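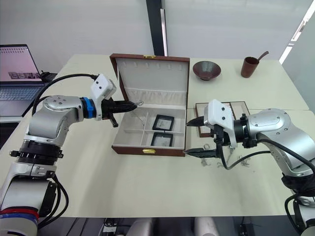
Pendari wrote to us in July saying a rulebook for robots that handle jewellery sounded like a lot of paperwork for a very small necklace. Fair point! I've had the same thought myself, usually late at night with a draft in front of me. But we've written it anyway, and from Friday the Wovstead Code of Practice for Two-Armed Handling is free for anyone to read and use.

It runs to 88 clauses (down from 600 in the first draft, you'll be glad to hear) and I'm really proud of how plain it is. Before an arm moves near a jewellery box, the operator writes down what's in it and which arm goes first. Only one gripper works inside the box at a time, while the other waits outside the lid line.

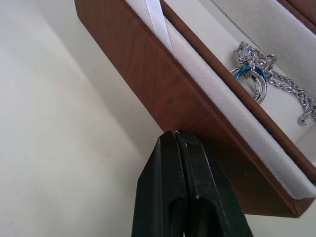 Fine chain gets a section all to itself, as it tangles if you so much as look at it. If a chain snags, the arm stops, opens and backs away, and a person sorts it out by hand. Grippers get checked for rough edges before every session, and anything that could scratch a ring or catch on a lining comes off. We also ask for a written note of every stop, even the dull ones.
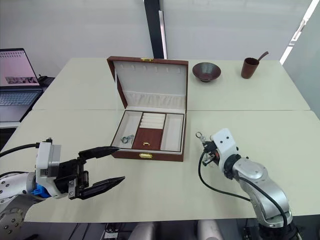
Broddale asked whether a small workshop could follow all this without hiring someone just to fill in the forms. Yes, I think so. The daily check sheet fits on one page, and you can keep it on paper if you like. Harms is already using it on the bench and has sent us plenty of corrections, most of which went straight in.

Comments on this first edition are open to everyone, so do send yours to the Wovstead press desk, grumbles included.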